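# The Carré Storage Tray by Kiltero

We've been making the Carré in our Brustesgate workshop for long enough now that people write in to ask for "the usual tray," and we always know which one they mean.
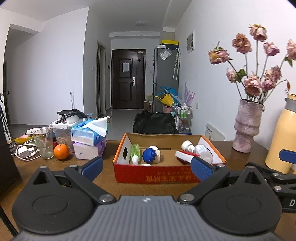

It began with Ginette Leblanc, who wanted something low and sturdy for the odds and ends that gather on a kitchen counter — keys, stamps, seed packets, the good scissors — and couldn't find one that sat flat and stayed put. Her first version was a bit too deep, and you had to go rummaging. The one we sell today is low enough that you can see everything in it at a glance, and it slides into most drawers if company is coming!

Each tray is birch, oiled twice by hand, with a cork base that is kind to painted shelves. It will hold 3 pounds quite happily. Wipe it with a damp cloth, and give it a little oil every May or so if you remember (it will forgive you if you don't).

**Item number:** 2794
**Finish:** natural or walnut stain
**Made in:** batches of 200
**Ships from:** Priltport

Léonie Caron looks after orders, and she's very happy to talk through larger quantities. Last spring she packed 1000 of them for a chain of garden shops and still found time to answer the phone. If you'd like your initials burned into the base, leave them in the notes box at checkout, and please double-check the spelling — we can't undo it once it's done. Engraved trays take a week longer to reach you, and plain ones leave us the next working morning.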